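Robot sorting cell going in at our returns warehouse -- what happens to the people on the bench?

Posted 11/25/21 by benchlead_skostgate

I run the mixed returns bench at Skostgate. There are 11 of us, and we pick through odds and ends by hand and move them to the right bin. Since May we've had a trial cell from Sturdale doing part of that work, and management wants a second one. My crew keeps asking me what their jobs will look like and I don't have much to tell them. Has anybody been through this? Did your people stay on the bench, or did they end up babysitting the arm? The practice bin we give it is below.
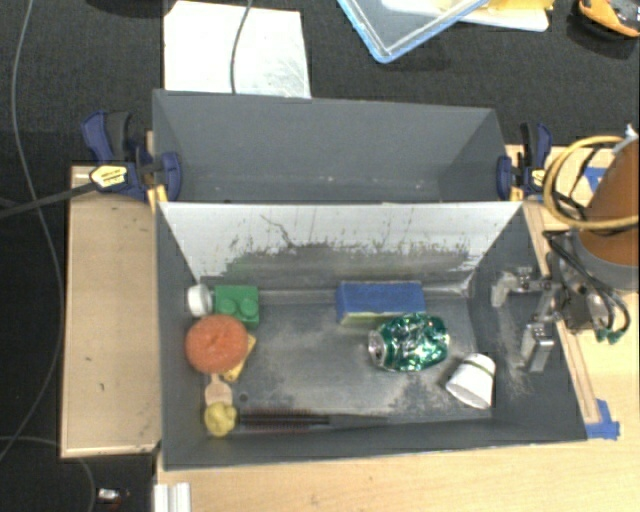

Practice bin with the brush, the can, the cup and the toy fruit. Gripper open at right.

We're supposed to reach 1,000 picks a shift before they sign off, and we're nowhere near it.

ondemberg_nights

We went through it at Ondemberg with two cells. Nobody on my shift got let go, but the job changed a lot. I used to sort all night and chat with whoever was next to me. Now I refill bins, clear jams and write down what it dropped, and I'm on my own for long stretches. My back is better and I miss the talking, so take your pick! Ask right now who gets trained on clearing faults and whether that comes with a pay grade. We asked afterward and it took forever. Also, get them to rotate people -- a whole shift of watching an arm is way more tiring than it sounds.

One more thing: crumpled cans were a pain for ours. Long skinny stuff too.

pallet_jo

depends on the company. ours went in and they just stopped replacing people who quit

Ostapchuk

Check your contract for the word "reassignment." Ours said more than 200 hours of retraining, paid, and hardly anyone on the floor had read that page.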